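Drulstead Home Support -- Ticket 816
Opened: 2025-06-05
Product: Limsakul wooden hangers, box of 20, natural, with bar
Status: Open, customer updating
Subject: Heavy tops keep sliding off, and the hangers won't sit still on the rack

Hi there. I bought a box of the Limsakul hangers for the coat rack at our place (black metal one, curved hooks up top, a Plultmont), and I can't get the heavier tops to stay on them. The grey one with the hood and drawstring is the worst by a mile. Below is the hooded one on its hanger, with the rack behind it, and then a bit of the grey ribbed knit.
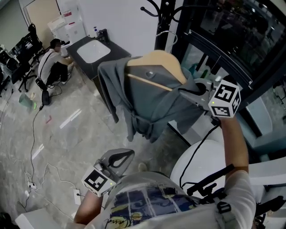
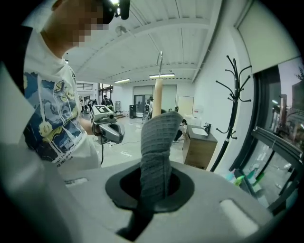 What happens

I put the top on, do a bit of fiddling to get the shoulders even, hang it up and walk away. Next time I go past, one shoulder has dropped and the whole thing is dangling by the other side. Or it's on the floor. The floor is tile, so at least it's easy to sweep, but I'm sick of picking up clothes!

The second thing might be separate, tell me if you'd like another ticket. When I take anything off the rack the hanger beside it swings around and hooks itself over the wrong curve, and then the two are locked together like a pair of coat-hanger antlers. I've had to take both down to get them apart more than once.

What I've tried so far

Try 1. Did the neck up. The hooded top doesn't have a zip so "did it up" means I pulled the drawstring in and tied a bow. It helped a little with the hood flopping open but the shoulders still went. Also the bow looks silly.

Try 2. Flipped the hood forward over the front instead of letting it hang down the back. Better! I think the hood is heavy enough to drag everything backwards, and having it in front evened things up. Stayed put overnight. Then somebody brushed past it and down it came, so I'm calling this one half a fix.

Try 3. Folded it over the bar. Your leaflet says the bar is good for trousers and knitwear, so I folded the top lengthwise, sleeves in, and fed it through. Way too bulky. It bunched up on one side and the hanger tipped, and by the time I'd got it level I had a crease right across the chest. Fine for a thin jumper, I'd say. Useless for this.

Try 4. Rubber bands around the ends of the hanger. Somebody in the reviews swears by it. It does grip, I'll give them that, but a bit too well -- I had to peel the top off and the bands rolled up with it and pinged across the room. They left little marks on the inside of the shoulder too. Took them off again.

Try 5. Jurkel grip strips, the stick-on ones. Wiped the wood with a barely damp cloth, let it dry, stuck one on each shoulder, left it until the next day as per the packet. This is the best so far. Light things don't move at all. The hooded one still creeps, but slowly, and only if it has been hung a bit crooked to start with. One strip has begun lifting at the outer end, where the wood curves down.

Things I've checked

The hanger hook turns freely and doesn't wobble. I swapped it with others from the same box and they all do it, so I don't reckon I've got a dud. The rack is level, or near enough (I put a marble on the base and it sat there). I moved it away from the doorway in case of a draught, no change. Smoother cottons are worse than the knits. The ribbed stuff seems to hang on by itself, which makes sense, though it stretches at the shoulders and ends up with those pointy bits, so I've gone back to folding that.

Update, same ticket

Thanks for the quick reply. To answer your questions:

The wood feels very smooth along the top edge, glossy almost. I can't feel any notches. Your person asked whether the shoulders have the little cut-outs and no, mine don't.

I measured from the wood up to the lowest part of the hook as you asked. There's 11 mm of bare stem before the bend starts. I don't know what you do with that number but there it is.

The box has a sticker on the end with 2000 printed on it and nothing else I can find. No batch letter, unless it was on the outer carton, and the outer carton has gone out with the recycling. Sorry!

I also tried your idea of hanging every second one facing the other way. It's stopped them locking together on the rack, mostly. It does look a bit odd with half the clothes facing the wall but I can live with it. You can close off that part if you like.

What I'm still after

Do you have a wider hanger in the same wood? I looked at the ones with the fat rounded shoulders on your site but couldn't tell if the hook is big enough to go over the Plultmont hooks, which are thicker than a normal closet rail. If it fits, I'd happily swap a few and keep the rest for shirts, they're good for shirts. I don't want to send the whole box back.

And if the answer is more grip strips, is there a way to get the lifting end to stay down? I've pressed it flat with a warm spoon and it's holding for now. For the time being the hooded top is going straight onto one of the rack's own hooks by its neck, no hanger.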